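4.2 Where the folding starts: edges, corners and the first crease

When we began asking people to talk us through their laundry, we expected to hear mostly about the end of the job, the neat stack and the drawer it goes into. What we heard about instead, again and again and with a good deal of feeling, was the beginning. Before anyone in the Wandura households folded anything, they laid it down, looked at it for a moment and went hunting for an edge. Several of them laughed when we pointed this out, as they had been doing it for most of their lives and had never once thought of it as a step.

Across the 392 folding episodes in our diary material, the word "straight" comes up more than any other word describing cloth, well ahead of "soft," "wrinkled" or "clean." People told us they wanted one straight side to work from, and they were remarkably patient about getting it. One participant, a grandmother who folds at the kitchen table every evening after the dishes are put away, said that once she has her first side lying true "the rest of the shirt more or less follows along behind." Another, much younger and folding on top of a chest of drawers in a shared apartment, said nearly the same thing in nearly the same words, which pleased us very much when we came to read the two diaries side by side.

The surface matters here too, and more than we had allowed for when we drew up the interview guide. Of the 20 households, 19 had a favorite place for folding, and the people in them could describe it in loving detail: how high it stood, where the lamp was, whether the cloth slid on it or stayed put. (The remaining household folded wherever there happened to be room, and seemed perfectly content.) Plain, pale surfaces were often praised by those who fold dark clothes, who said that the border of the garment was easier to find against them. Figure 3 gives a sense of that contrast, with deep teal fabric beside a pale grey-white surface and the line between the two running almost straight. Those who favored a bed or a patterned bedspread tended to work more by feel, running a thumb down the side of the piece until they met the hem.

Slanting edges were a different matter altogether, and drew some of the longest diary entries we received. Shoulders, necklines and fitted sheets were the usual culprits. In our August sessions, Tainá Medeiros sat with participants as they worked and noted the small repairs they made along the way, a tug here, a flattened palm there, often without any break in the conversation. We have come to think of these little adjustments as part of the fold itself, and we code them that way in the analysis that follows in Section 4.3.

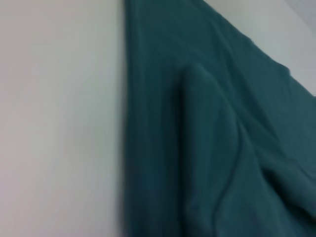

Figure 3. Deep teal fabric and a pale grey-white surface, with a near-vertical edge and a sloping upper edge.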